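灰蓝色的毛绒和深灰色的毛巾

12月　文/半颗栗子
分类：家里那点事　标签：毛巾、毛绒、叠衣服、换季

昨晚十一点多我坐在地板上叠毛巾，叠着叠着就开始翻柜子，翻着翻着就到一点了。今天眼睛肿得像泡过水，但是柜子好看了！趁还记得，赶紧写下来，不然下次换季我又要从头摸索一遍。

起因是洗澡的时候发现没有干毛巾了。明明家里毛巾多得能开店，伸手一摸架子，空的。湿着头发跑去阳台收，收回来一大抱往床上一丢，才看到床上已经有一堆上次收的、没叠的。两堆混在一起，中间还夹着一只袜子和一个枕套，那场面真的有点伤自尊。

我家的毛巾大致分三个年代。最早那批是刚搬来的时候买的，米白色，现在已经是一种很难形容的颜色，擦手会掉毛，我拿来擦地和擦窗台。中间那批是朋友送的，花色很热闹，吸水差得离谱，擦完身上还是一层水。最后这批是去年在Ginutia买的深灰色，39块一条，当时下单犹豫了好久，觉得一条毛巾而已凭什么。用了一年，我收回那句话。它厚，软，深色又不显旧，缺点只有一个：沾浮毛。跟任何带绒的东西一起洗，出来就像在面粉里滚过。

说到带绒的东西，那才是昨晚真正的大头。

我从小就对毛绒没有抵抗力。毯子要毛绒的，靠垫要毛绒的，睡衣也要毛绒的，冬天的拖鞋里面也得有一圈毛。最喜欢的颜色是灰蓝，就是那种阴天傍晚的颜色，短短的绒，手往左抹深一点，往右抹浅一点，我可以坐着抹一整集电视剧。妈妈来我家住过几天，走的时候说你这屋里没有一样东西是硬的。我觉得这是夸我。
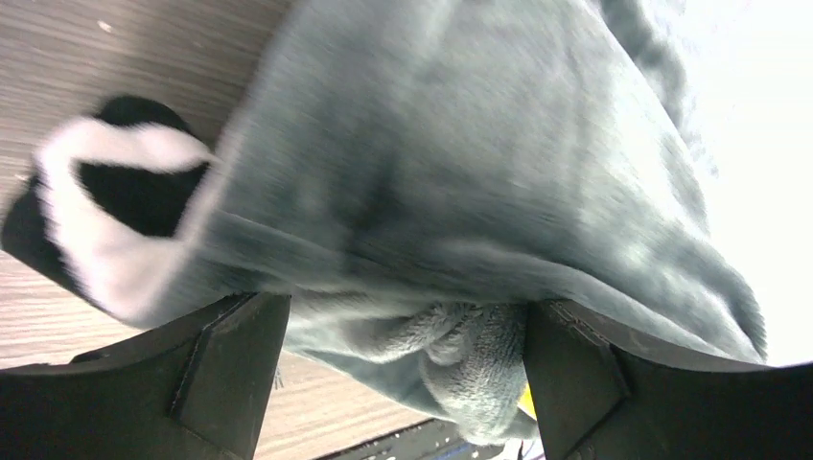 毛绒最烦人的地方是它没有“边”。毛巾好歹有四个角，你捏住两个角一抖，它就知道自己该是什么形状了。毛绒的大件抓起来就往下坠，鼓鼓囊囊的一头永远比另一头重，刚放平，它自己又慢慢滑下来。我以前都是卷一卷塞进柜子深处，关门的时候用膝盖顶一下，第二年拿出来，绒全倒了，压出一道一道的印子，怎么梳都有痕迹。

今年学乖了一点点。先说洗。

毛绒的东西我现在一律冷水，反面朝外，套洗衣袋，洗衣液放平时的一半。以前总觉得它蓬蓬的肯定藏灰，要多放点才干净，洗完晾干，摸上去一股涩涩的感觉，绒一簇一簇粘着，就是没漂干净。重新过了两遍清水才救回来。还有就是千万别跟深灰毛巾一起洗，上面说过了，我再说一遍是因为上周我又忘了。

烘干这件事我试过，Hanix的那台小烘干机，买来专门烘内衣和毛巾的，有一次偷懒把一条毛绒毯子塞进去，选了高温。拿出来的时候摸着还行，仔细看，绒尖有点打卷，像烫坏了的刘海。那条毯子后来一直铺在飘窗最里面，不太摸得到的位置。现在毛绒只晾，晾到快干的时候拿下来用力抖，抖到手酸，再用软毛刷顺着一个方向刷几下。刷的时候特别解压，有点像给一只很大很乖的动物梳毛，梳完整个人都平静了。

楼下Ríos干洗店也能洗大件，我问过价，大毯子一条收22块，不贵，可是他家烘完有一股香味，浓到我打喷嚏，枕着睡不着。店员挺好的，说可以备注不加香，我备注过一次，还是香。算了，自己洗。

好，洗完了，晾干了，抖蓬了，然后就是叠。

毛绒大件我试下来最顺手的是松松地折三折，别压，中间夹一条旧枕巾。夹枕巾是我自己琢磨的土办法，绒跟绒不直接贴着，放一个夏天也不会互相咬住。带深浅两种颜色的那些，比如黑白拼的，我会把浅色那面朝里，省得白毛边在柜子里蹭灰。白色毛边真的是所有家务的敌人，买的时候多可爱啊，一个冬天过去，边上那一圈就开始发黄发硬，像被牛奶泡过又晾干。我现在看到带白边的毛绒，都会先在心里问自己三遍：你会洗吗？你会手洗吗？你真的会手洗吗？然后还是买了。

收纳箱用的是Buren的布箱子，软的那种，带一个小透明窗。我买过硬的塑料箱，叠好放进去很整齐，但是毛绒闷在里面会有股味道，而且塑料箱在柜子里推不动，拉出来的时候刮得柜板吱吱叫。布箱子丑一点，胜在塞得进歪歪扭扭的空隙。里面丢一小包雪松木片，樟脑丸我受不了，小时候外婆家的柜子一打开就是那个味，好几十年了还记得清清楚楚。

毛绒收完大概十二点，我以为毛巾会很快。错了！

毛巾有毛巾的脾气。我一直是那种对折再对折的叠法，叠完摞起来，抽下面一条的时候上面全倒。后来跟着一个视频学三折法：长边先往中间折一次，再折一次盖住，变成长条，然后从短边对折，再对折。叠出来是个小方块，开口那边朝里，圆的那边朝外，摆在架子上一排圆鼓鼓的，特别像店里。视频里那个人五秒一条，我第一条叠了快一分钟，拆了两次，长条总是一头宽一头窄。

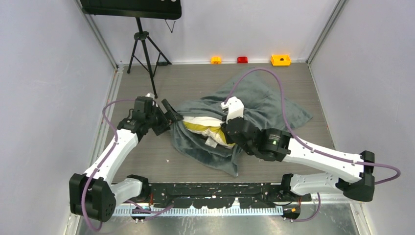

后来我找到窍门了，别在床上叠。床太软，毛巾一放下去就陷出个坑，边永远对不齐。挪到地板上，找块平的地方，先把皱成一团的毛巾整个摊开，从中间往四个角抹，抹平了再动手折。就多这一步，后面顺得不得了。我以前性子急，抓起一个角就开始折，里面窝着一块褶子，折到最后鼓一个包，看着难受，又懒得拆，就那么摞上去，整摞都是歪的。

地板要先擦一遍，别问我怎么知道的。深灰毛巾往没擦的地板上一铺，等于免费给地板做了一次除尘。我擦了地，顺便把沙发底下也擦了，擦出来一支笔和一颗不知道什么年代的糖，所以你们懂了吧，为什么叠个毛巾会叠到半夜一点。

还有一个小发现，厚毛巾别等到全干透了再叠。太阳暴晒一整天的那种，硬得像锅巴，折下去会弹回来，压都压不住。我一般摸着干了就收，在屋里椅背上搭一晚上，让它回软一点，第二天叠就很听话。赶时间的话拎着两个角狠狠甩几下也行，甩的时候离杯子远一点。

方巾和擦手巾我干脆不叠了，卷起来，竖着插在一个小篮子里，放洗手台旁边，谁来谁抽一条。客人都说像酒店，我嘴上说哪有哪有，心里美得很。浴巾太大，三折法叠完还是厚厚一块，架子放不下，所以浴巾我多对折一次，单独放在最下面那层。米白色的老毛巾剪了几条当抹布，剪开那一瞬间真的到处飞毛，大家去阳台剪吧，最好再戴个口罩。剪完的边我懒得锁，擦几次窗就扔，也不心疼。

花色热闹的那批怎么办，我纠结了很久。送的人是好意，吸水是真的差，扔了过意不去，留着又占地方。最后挑了两条最好看的搭在厨房，当装饰，湿手别碰它。剩下的送去小区门口的旧物箱了，送之前又洗了一遍，叠得比自己用的还整齐，也不知道为什么，可能是一种告别的礼貌。

收拾的时候顺手算了一笔账，吓了一跳。光这两年买毛巾和毛绒的东西，我翻了一下购物记录，Ginutia一家就花了400多。这还没算线下逛街“顺手”买的那些。我立了个规矩，明年这类东西一整年最多花200，坏一条补一条，绝对不看新品推送。写到这里我的手机刚好弹出来一条推送，冬季加厚款，有一个颜色叫“雾里的海”，不就是灰蓝色嘛。我没点开。我把手机扣过去了。好吧我点开了，但是没买，放购物车不算买。

今天早上洗脸的时候，从架子上抽了一条叠好的深灰毛巾，旁边的一条都没倒，稳稳的。刷牙的时候我就站在那儿看了一会儿，嘴里全是泡沫。这种开心特别小，小到不好意思发朋友圈，只好写在这里。

对了，有人在上一篇底下问枕头里面的芯怎么洗。我还没洗过，不敢乱讲，家里那两个旧枕头我打算过完年拿一个来试，洗坏了也不心疼。还有人问软毛刷是哪种，就是最普通的那种洗衣服的刷子，挑毛最软的，别买刷鞋的，刷鞋的会把绒刮秃。我那把用了很久，木柄都有点裂了，刷头还好好的。要是你家有给宠物梳毛的软刷，没用过的新的，也可以，我朋友家就是这么干的，她家猫看见了还很不高兴。

床上现在还剩一只袜子，另一只我翻遍了柜子、洗衣机、沙发底下，都没有。先放着，过几天再找。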